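The Afternoon Shift Learns to Rehearse

At the Chung parts warehouse in Pronville, the packing hall is quieter than it was two years ago. The long tables are still there, and so are the radios. But at the end of line two there are four robot arms, and the people who used to fill boxes at that end now spend a good part of the day in front of screens.

I visited on July 29, 2020, at the change of shift. The warehouse sends out 2,000 parcels on a normal day, and 995 of them now pass through the arms. The rest are packed by hand, as before, by a staff of 41. The company says no one was dismissed. Several packers told me this is true, but they also said that people who left were not replaced, and they would like the company to say this part too.

What changed most is the kind of tiredness. "Before, it was my shoulders," said a woman who packed for eleven years. "Now it is my eyes, and a little bit my patience." She works in a group called Asside, named after the street where the first office was. Its task is to try every new movement of the arms in simulation before it is allowed on the floor.
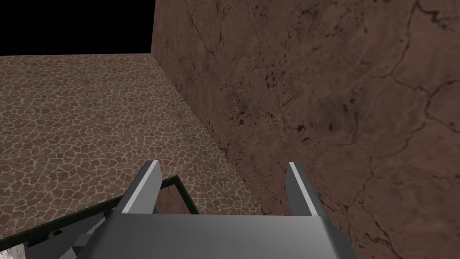

She learned the work in three weeks. The first days were difficult, she said, because the simulated rooms look like nothing in the warehouse and she kept looking for her own table. Her teacher told her to watch the fingers and forget the walls. A movement must run 300 times in simulation without a fault before a supervisor signs for it, and she is the person who decides what counts as a fault. A packer knows that a box which is only a little bit crooked will open in the truck. The engineers did not know it, and she is proud of that.

Her pay went up, but not by much. The union at the sister site in Cilside is asking for a separate pay grade for this work, with training for everybody who wants it and not only for those the managers choose. In Pronville the talks begin after the summer.

Not all her colleagues want to change places. One man tried the screens for a month and asked to go back to the tables, where he can talk with his neighbors while he works. He got his old place again - for now, he says. The arms will come to line three next year, and the plan for the tables there is not written yet.

At two o'clock the bell rang and the afternoon people came in with their coffee. She showed the next operator the notes from the morning, took her jacket from the chair, and went to catch her bus.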